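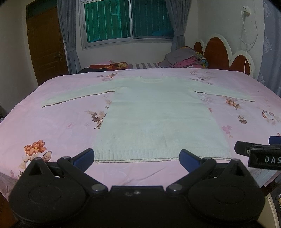

## Nine weeks at the Bulberg Citizens' Police Academy

22 June 2023

I graduated! There was a certificate, a handshake from the chief, and a sheet cake with blue icing that stained everybody's teeth for the group photo. I've been boring my family with this stuff since spring, so now it's your turn.

If your town has one of these, it's a free evening class run by the police department for regular residents. Ours met at the Hattar Street station, one night a week for 9 weeks, and each night covered a different corner of the job: dispatch, traffic, evidence, patrol, records, the works. I signed up after seeing a flyer at the library and figured I'd drop out by the third week. I did not miss a single night.

### Dispatch

My favorite by a mile. We sat in the back of the room in pairs with headsets on, listening while a dispatcher handled three things that would have flattened me. A caller didn't know what road she was on, only that she'd passed "the big feed store," and the dispatcher asked which side of the car it had been on and had a unit headed the right way before I'd even pictured the road. The Bulberg center also answers for Ollalum after midnight (I had no idea!), so the same two people are covering both towns for most of the night.

The shift I sat in on logged 191 calls. A lot of them were pocket dials. If you do it by accident, please stay on the line and say so, because otherwise they have to call you back, and sometimes they have to send somebody.

### Traffic stops

They had us play the officer. I walked up to a parked cruiser in the station lot with a flashlight in the wrong hand, forgot to look in the back seat, and stood exactly where you're not supposed to stand. Then I asked the "driver" for her license and completely forgot to tell her why I'd stopped her. My partner that night, Tarek Jaber, was great at it, calm and friendly, and he got a round of applause. He drives a school bus, so maybe he's had practice talking to people who don't want to hear it.

I came home and told my husband to turn on the dome light and keep his hands on the wheel if he ever gets pulled over at night. He said he already does that. Fine!

### The evidence room

Smaller than you'd think, and so much shelving. Every item gets a tag, a bag, and a line in the log, and every time it moves there's another line. The property clerk told us she once spent most of an afternoon tracking one missing signature, and she told it like an adventure story — I was on the edge of my seat. Also, 74 unclaimed bicycles. If you lost one in Bulberg, go ask. Bring the serial number if you have it, or an old photo of you with the bike.

### The ride-along

You have to be cleared for this one and sign a waiver, and I got four hours on a Saturday-style busy evening shift out past Sitatgate. We checked on an alarm at a closed dentist's office, helped push a stalled minivan off the road, and spent a very long time on a dispute over a hedge. The officer listened to both neighbors all the way through, twice. I kept thinking I'd have lost my patience by the second round.

I asked some hard questions too, that night and in class, mostly on complaints and how they get reviewed. Some answers were better than others. I'd like to see the complaint numbers posted online and I said so on my feedback form, with a follow-up email to the chief's office. I'll update when I hear back.

The next session starts in September and sign-up sheets are at the front desk on Hattar Street. You need to be 18 and live or work in town. Wear comfortable shoes for the parking lot night, and take the dispatch sit-along if they offer it!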